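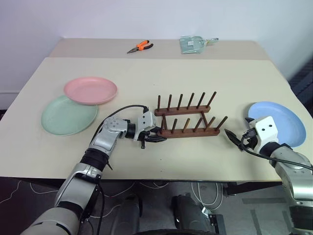 Two-arm bench set, with the wooden rack and plates

Simard Two-Arm Bench Set

I look after the bench sets at Predo, and most of the emails I get are from people who already know they want two arms and have no idea what else to put on the order. So I've written this page the way I'd talk you through it on the phone (which you're still welcome to do, I like the phone).

What's in the price

Two arms, two grippers with black two-finger tips, the cabling for both, and a day of setup at your place. The table isn't included. Nearly everyone has one already, and the one you've got will probably do if it's heavy and doesn't wobble. If you lean on a corner and it moves, put a new table in your budget now — I mean it, it'll save you a week of muttering.

What people forget

Cables! They loop along the arms and then they have to go somewhere, and on most benches that's the floor underneath. Ask for the long tie pack, and leave a gap behind the table legs so you can get a hand in. Spare fingertips are the other one. Catríona Mulcahy runs a bench at Sasthorpe and orders 11 pairs at a time, which I thought was a lot until I saw how she works.

Then there's the stuff the arms handle. Please don't spend much here. Plain round plates in a few colours and a wooden dish rack with upright pegs will keep a team busy for months, and you can get all of it from a kitchen shop. Plates that share one shape are easier to start with. I like pink, mint green and light blue on a cream top, as they're easy to tell apart at a glance. A rack is a good second job after simple pick and place, because the plate has to go in on its edge between the pegs and both arms can get involved.

Room and power

Allow 50 cm clear on each side of the table, more if people will be walking past. Two ordinary wall sockets are enough for the set itself. Have a pair of pliers handy on setup day too, I always end up asking for some.

Extras worth a look

Brondov soft tips, if you'll be handling anything with a glaze you care about. The padded floor mat, £40. A second setup day, £200, which I'd only suggest if nobody on your team has wired up an arm before.

Delivery

Orders placed by Thu 27 November go out before the winter break. After that it's a longer wait, and anything with custom mounts will be March. Marek Jelínek books the vans, so if you've got stairs or a narrow door, put it in the order notes and he'll ring you to sort out a time.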